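I got the bus to Gramgate expecting shouting. The quarry row has split the valley since April, and there were 155 people crammed into a hall meant for 80, so yes, there was some shouting! But Sheyla Inga, whose family has farmed the top road for years, spoke so quietly that we all leaned in.

She wants the night lorries stopped. Keith Hollis, who drives one, wants his wages.

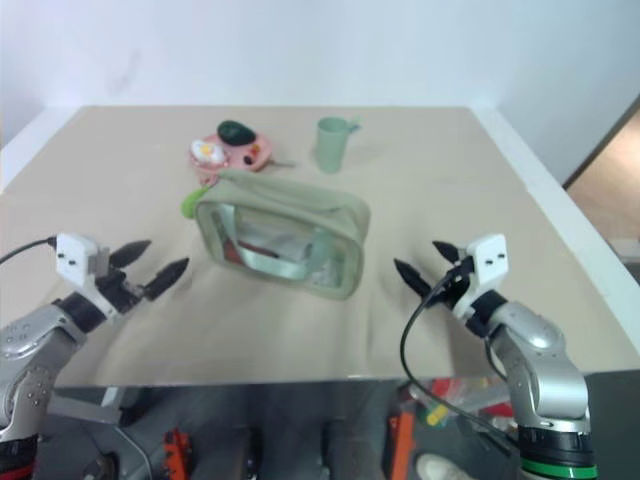
I walked back down with both of them afterwards (they're cousins, it's that sort of place) and they argued the whole way, mostly about Friday's vote.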